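Divided bin

A divided bin is an open-topped container with one or more inner panels that split the inside into compartments. It is used in workshops, warehouses, schools and homes to keep small or medium-size goods apart without a separate box for each kind. Divided bins are made of metal, plastic, wood or strong cardboard. The metal ones are the heaviest and usually stay in one place.

Names

In everyday language the words bin, tray, tub and box are often mixed. In trade catalogs, a tray is normally shallow and a bin has walls high enough that the goods cannot slide out when it is moved. The inner panel is called a divider, a partition or, in some older texts, a split board. A bin with only one divider is also sold as a two-part bin.

Construction

The body of a metal bin has a flat floor and four walls. It can be folded from one sheet, with the corners welded or riveted, or put together from several sheets. The upper edges are often rolled or bent over, so that they do not cut the hands. Some makers leave a hole in the floor. It can serve for draining water after washing, or for a screw that holds the bin to a bench.

The divider may be fixed or removable. Removable dividers stand in slots or behind small metal tabs on the side walls. Fixed dividers are stronger, but the user cannot change the size of the compartments later.

Straight and sloping dividers

A straight divider stands at a right angle to the floor and uses the space in the simplest way. A sloping divider leans toward one side. Goods that fall on it slide down to its foot, where they can lie in a row and are easier to reach. The disadvantage is that one compartment becomes narrower at the bottom, and large hands have difficulty there. For this reason a sloping divider is usually placed nearer to one end, so that the bin has a wide working side and a narrow side for things that are needed less often.

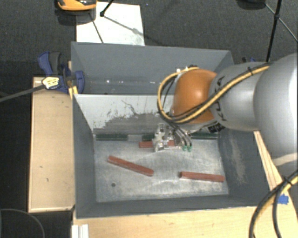
A gray metal bin with a sloping divider. Three reddish-brown bars lie in the wider compartment, with dark green pieces along the foot of the divider.

Use

The most common content is loose parts of similar form, such as bars, blocks, pipe fittings or offcuts. Long and slim pieces are put in flat. They may be sorted by color, by length or by material, and a mixed bin is often sorted again at the end of the working day.

The workshop supplier Vultia gives its customers a simple filling rule: the pieces should not cover each other completely, and the floor should still be visible in some places. The school furniture maker Huamán recommends for its classroom model no more than four kinds of goods in one bin. Its largest model weighs 5 kg when empty and is meant to be lifted by two people when full.

Wear

Bare metal floors become marked quickly. Hard pieces that are dropped or pushed leave fine scratches, and cleaning liquids can leave cloudy white smears when they dry. The side walls may show pale worn streaks where goods or hands rub often. Painted dividers suffer most in the lower part, where the pieces strike. There the surface can turn into a rough, darker patch, while the upper part stays nearly clean.

Such marks do not normally change how the bin works. More serious are bent edges, loose rivets and rust around the floor hole.

Care

Metal bins are emptied, brushed out and wiped with a damp cloth. Steel wool removes smears but makes new scratches – a soft pad is the better choice if the appearance is important. After washing, the bin is left tilted until the corners are dry. Dividers of the removable type should be taken out, as dust and small chips collect in the slots.

Variants

The Drorari pattern is a low bin with three compartments of equal width. The Soronon bin has a removable sloping divider that can be set in four positions. Stacking bins have a step under the rim, and nesting bins have walls that open slightly outward, so that empty ones can be stored inside each other. A divider that is fixed in place usually makes nesting impossible.

See also

Storage tray
Parts cabinet
Sheet metal work

Last edited 5 June 2023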